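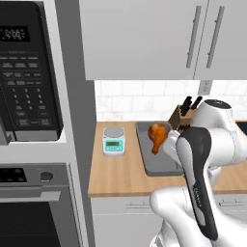

Totlow Alto Microwave Cover: 39 Dollars for a Plastic Dome?

I have bought three splatter covers in my life and thrown out two of them, so I was not an easy customer for the Alto. Totlow wants 39 dollars for it. The grocery store sells a vented plastic lid for the price of a coffee, and that lid has one job too.

The pitch is that the Alto folds down flat, holds a little water in the rim, and steams your leftovers while it covers them. The box claims "restaurant texture" for rice. I don't know which restaurant they had in mind.

I started using it in September and kept at it most nights. Rice does come out softer than it does under a paper towel. Fine. So does rice with a spoonful of water and a plate on top, which I tried the same week with the same rice. Side by side I could not pick a winner, and I was the one who had paid for the thing.

Where it earns a little credit is soup and pasta sauce. The rim sits low and nothing got past it, even with a chunky tomato sauce I gave too long on high. The knob on top also stayed cool enough to grab without a towel, every time. My old lid never managed that.

Now the folding. It goes flat in theory. In practice you push the center, one side drops, the other side stays up, and you push that down and the first side pops back. It got easier after a couple of weeks, but the crease where it folds already has an orange tint from the sauce, and neither the dishwasher nor baking soda has shifted it. For a product sold on being easy to clean, that's a poor start.

Size is the other problem. It fits a normal dinner plate. It does not fit the wide pasta bowls from Nurnalum that half the people I know seem to own, and the listing gives only the folded height, so you find this out at home.

There is a two-pack for 56 dollars, if one stained dome isn't enough. I'd skip both. The Tremblay glass lid is heavier and doesn't fold, but I've had mine long enough to trust it and it still looks clean.

Two stars out of five, both of them for the knob and the sauce.

Posted 12th October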